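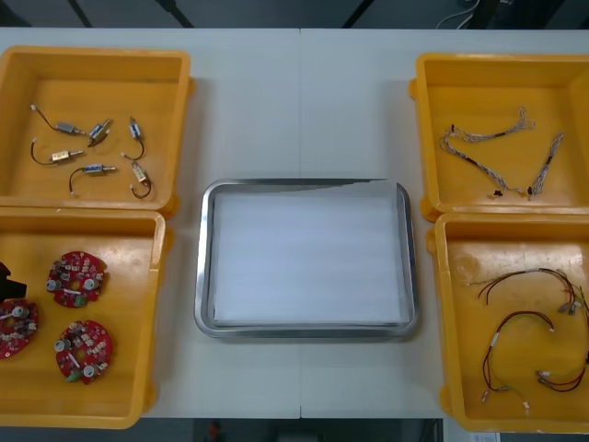

Pre-Purchase Inspection Checklist, Kitting Cell
Site: Porkton, assembly building, bench 8
Proposed supplier: Drekmont
Date of walk-through: 7/8/20
Status key: OK / OPEN / NO

Comments are mine unless marked otherwise. Nothing marked OPEN gets budget until it is closed in writing.

1. Work surface

1.1 Table flat and level across the joint: OPEN
White table in two sections with a seam down the middle. The quote assumes a single surface. Measure the step at the seam before anyone talks about pick height.

1.2 Table fixed to the floor: NO
Drekmont lists anchoring as "by customer." Get a price and add it to the total, where it belonged in the first place.

1.3 Floor around the cell clear: NO
Cables on the floor past the far side of the table, and a small red object on the floor on the near side. Cable covers are not in the quote either.

2. Bins and tray

2.1 Bins held in a repeatable position: OPEN
Four yellow plastic bins, two each side. The upper and lower bins on the left are pushed rim to rim. I want locating fixtures priced. The sales sheet says the vision system "adapts to bin position" and gives no number for how far.

2.2 Replacement bins available from more than one source: OK
Benmoussa and Zurnitley both supply this size.

2.3 Tray suitable as the place point: OPEN
Stainless tray with a stack of white sheets in it, and the top edge of the stack isn't quite even. Does the robot place on the sheets, and does it have to pick them one at a time? Drekmont answered the first question and skipped the second. Separating thin sheets is usually a different tool, and a different tool is a different price.

3. Parts to be handled

3.1 Small electromechanical parts with cables: OPEN
Six in the bin, all spaced apart, none touching. Ours arrive in bags and get tipped out. Repeat the trial with a tipped bin or I don't accept the pick rate.

3.2 Red circuit boards: OPEN
Round and crowded with components, so there isn't much bare board to grip. Ask for the allowed contact areas on a drawing. Static protection at the gripper: not mentioned anywhere.

3.3 Braided harnesses, white and grey: NO
Strands splay into a tangle at one end of the larger one. I have yet to see a cell handle these without a person standing next to it.

3.4 Red and black harnesses: NO
Three in one bin, one of them in a wide loop. Same objection as 3.3. If the harnesses stay manual, half the bins stay manual, and the payback figure needs to be redone on that basis.

4. Budget

4.1 Trial length adequate: NO
Offered 300 cycles. Asked for 2000, with our parts and our people loading the bins.

4.2 Spare gripper fingers included: OPEN
"Starter set" is the wording. How many, and how long do they last?

4.3 Training cost stated: OK
19 hours, on site, included. Somebody on second shift has to be on the list -- last time it was all day shift.

4.4 Software renewal after year one: OPEN
No figure given. Do not sign without one.

5. Decision

Hold. Revisit in February if the 4.1 trial has been run. Drekmont to send revised quote covering 1.2, 1.3, 2.1 and 2.3 as separate lines -- no bundle price.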